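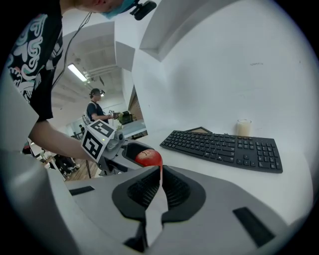 Clémence Guillot wanted to know whether we'd be signing off on the pads before the second pair had done its hours. We won't. Item 4 stays open until they have.

PRELLUM HAND-HELD GRIPPER KIT, TRIAL UNITS
Pre-use inspection checklist, with comments
Supplier: Serra
Checked by: Rebecca Caruso
Second check: Thomas Donati

1. Housing free of cracks, burrs and sharp edges
OK. Light scuffing near the grip on one unit. Not a defect.

2. Housing screws tight
OK on all units. One was a quarter turn loose on arrival and has been nipped up. Check again after the first week.

3. Fingers open and close through full travel, no binding
OK. Slight squeak on unit B when closing slowly. The supplier's sheet says no lubricant on the slides, so leave it.

4. Rubber pads bonded, no lifting at the edges, no tears
OPEN. Unit A is fine. The pads on unit B came off the shelf in April and have 13 hours on them. Serra asks for 30 before the bond is called good. Wipe pads with a damp cloth only. Solvent cleaner will void the warranty.

5. Pads hold soft items without marking
OK for fruit. Apples came out of the test with no bruising when the trigger was squeezed gently. Squeezed hard, the skin dents. Add this to the operator card.

6. Pinch hazard label fitted and legible
FAIL, unit B. Label missing. Replacement requested from Serra.

7. Marker cube fixed square to its mount, faces clean
OK. Keep fingers off the printed faces. Donati had tracking drop out twice in his session and a wipe fixed it both times.

8. Head-mounted unit: strap sound, cable clear of hands and gripper
PASS WITH COMMENT. The cable hangs down the front and can get between the fingers when the operator leans in. Clip it to the shirt at the collar. Clips are not in the kit and should be.

9. Work area: chairs pushed in, walkways open, no loose leads on the floor
Check at the start of every session, and again after lunch.

10. Glassware and anything else breakable moved out of reach
To be done by the operator before picking up a gripper.

11. Operator breaks
Nearly 80 minutes was the longest stretch logged without one. Too long for the wrist. Set a timer.

Result: unit A released for use. Unit B held on items 4 and 6.

Copy to King-fai Hsu for the purchase review.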